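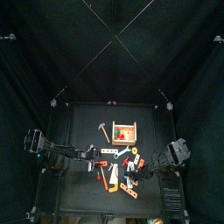 What age is a wooden toy toolbox good for?

Three and up for most sets, because of the small parts, and most children have moved on by seven. We'd put the sweet spot at four and five, when they can turn a screwdriver and still want to play shops with it afterwards.

Tromine Toy Tool Set with Open Toolbox

In stock. Usually leaves us on Thursday.
Box of one set, or trade carton of 30.

We sell a lot of toy tools and we don't like most of them. The usual trouble is a box that looks full in the catalogue and holds a hammer, a saw with no teeth and eleven plastic nails. The Tromine set is better than that, though the maker's leaflet says a few things we wouldn't repeat without a raised eyebrow. "Builds the engineers of tomorrow" is one of them. It builds a wobbly sort of aeroplane if you help.

What we can vouch for is the toolbox. It has an open top, so there is no lid to trap fingers and no catch to snap off in the first week. The sides are sanded properly, inside as well as out. We ran a cloth over the inside edges of the sample and it didn't snag, and we have sent back dearer boxes for failing that.

The box weighs 345 g empty. A four-year-old can carry it full from one room to the next, and will, usually to wherever you have just tidied.

What to expect from the tools

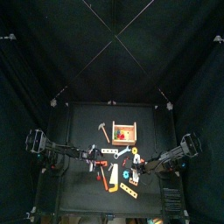 Toy screwdrivers are where most makers cut corners, and we look at those first. A tip that is too round slips out of the slot, the child pushes harder, and the whole thing ends up under the sofa. Have a good look at the screwdriver among the pieces here, near the orange ones, and bear in mind that it will do more work than the rest put together. Ours was still turning screws at the end of our trial, with some wear at the tip. Tromine claims the tip is good for 4,000 turns. We have no idea how they arrived at that and we didn't sit and find out.

The saw is for show. It won't cut anything, including the things you would like it to cut. The hammer is light, and fine for tapping pegs, but a determined child will try it on the skirting board and the skirting board will lose a little paint.

The nuts and bolts are chunky with a coarse thread. New ones can be stiff. Screw them on and off a few times yourself before handing the set over and you'll save an argument.

Against the other two we stock

The Taltum set costs less and has more pieces in it. Many of the extra pieces are stickers, which Taltum counts and we don't. The box is thin card and ours went at the corners. Fine for a rainy weekend.

The Soliman Junior Workshop is heavier, comes with its own little bench, and takes up a surprising amount of floor. If you have the room it's the one to get. If you are buying for a flat, it will annoy you.

The Wukumeck refill bag (144 nuts, bolts and pegs) is sold as fitting all brands. It fits Tromine and Soliman. In our hands the Taltum bolts went in halfway and stuck, so we don't recommend it for those.

Care

Wipe with a damp cloth and dry straight away. Don't soak the toolbox and don't put it in the dishwasher, whatever the picture on the carton seems to suggest. Store it away from radiators. If an edge goes rough, fine sandpaper sorts it out in a minute.

Check the bolts now and then and throw out any that have split. Not for children under three.

Delivery and returns

Unused sets can come back within 30 days. Used sets can come back if something has broken that shouldn't have. Chewed is not broken. Please send us a photo first, as it saves you the postage if all you need is a spare part.

Nurseries and playgroups can order by the carton at the trade price, but try one set before you commit. We would rather post you a single box than collect a full carton.

Spares

Screwdriver, hammer, and mixed bolts in a small bag are kept on the shelf. Toolbox handles are ordered in and can take until the following month. We don't stock the saw as a spare and have yet to be asked for one.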